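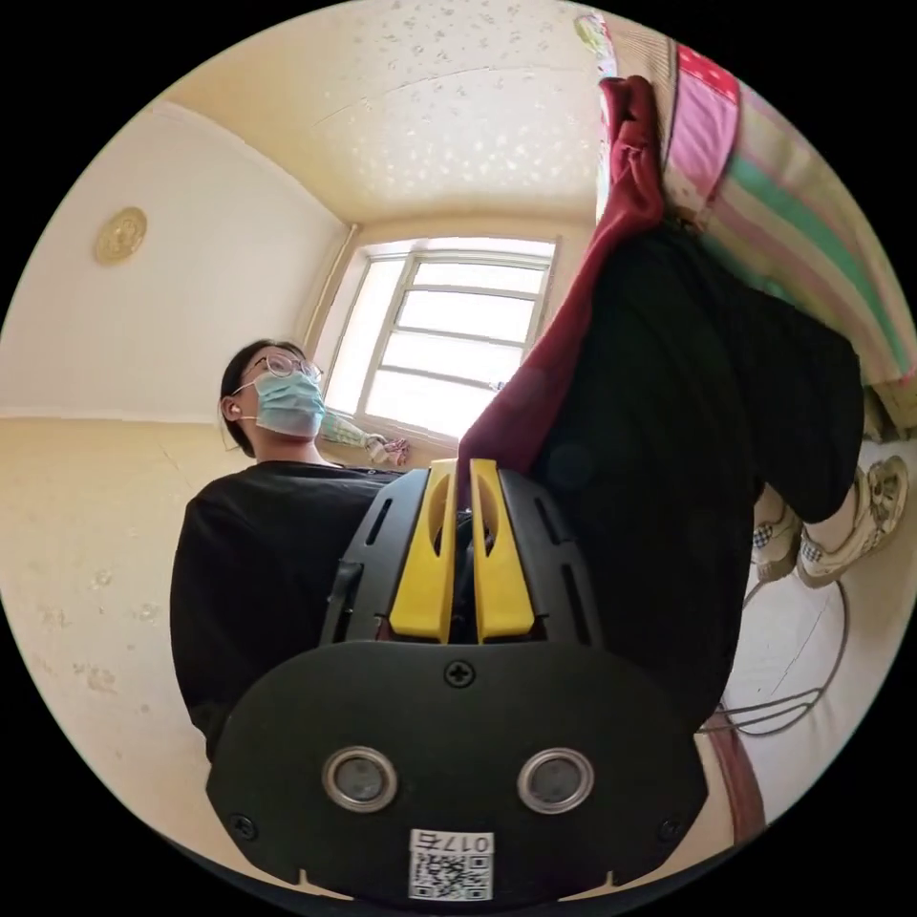
**Equipment planning: hand-held grippers, second half of the year**

03/07/2024

The budget for hand-held grippers closes at the end of the month. Groups that want units, spare fingers or cable sets in this order need to have their requests in by then. Requests received later go into the reserve list and are handled when the next order is placed.

**What is being bought**

The order covers complete grippers, sold as left and right units, and a stock of wearing parts. Two suppliers sent written quotes in May. Bozsik quotes 550 per unit with fingers fitted and one data cable. Dokix quotes 1,000 per pair, cables not included. On unit price alone Dokix is lower by 50. With cables added at list price the two come out level, and Bozsik delivers sooner to the Londville store. The recommendation is to order from Bozsik and keep Dokix as the second source for fingers.

Prices are before tax and freight. Freight to Londville is charged per shipment, so sites should not ask for split deliveries unless they have a start date that requires it.

**Labels and numbering**

Every unit carries a white sticker with a QR code, a number and a side mark. The unit numbered 017, for instance, is marked 左 (left). The asset register must match the sticker in both number and side. The last stock check turned up register lines with the number only, and those cannot be used to plan replacements, as a left unit is not a substitute for a right one. Please fill in the side before sending a request. New units will be numbered on arrival at Londville and continue from the last number in the register.

**Wearing parts**

Fingers are budgeted as consumables. The yellow type stays standard for all home sites. Mixed finger types within one site are not supported, and old stock in other colors should be returned. Cloth work is the main use at present and the finger budget has been set on that basis. Sites that plan to move to hard or heavy objects should say so in the request, because the allowance will be different.

Allowance per unit in service:

- 2 spare finger sets
- 1 spare data cable
- 1 screw set for the mounting plate

Lenses are not stocked as spares. A unit with a scratched or loose lens goes back whole and is replaced from the pool of 5 held at the Londville store.

**Costs that were left out last time**

The previous plan covered hardware and nothing else. Three items are now to be entered on separate lines: travel to home sites, disposable masks and other supplies for people working there, and storage for recorded data. Storage is the largest of these. Vullomow, which hosts the data, charges by volume held at the end of each month, so data that has been checked and copied should be cleared before the month closes.

Cable length also needs some thought in small rooms. Bedrooms leave little clear floor once a bed and two or more people are in there, and the standard cable is longer than most of them need. A shorter cable can be ordered at the same price. State the length on the form; if the field is blank the standard one is supplied.

**How to send a request**

Use the equipment form, one per site. Give the site name, units in service by number and side, units requested, spare parts above the allowance, and the date from which they are needed. Requests above the allowance need a line of explanation and the signature of the group lead.

Forms go to Wenche Dalen in purchasing, who also has the full quotes from both suppliers. Order confirmations will be sent to each site with the expected delivery week.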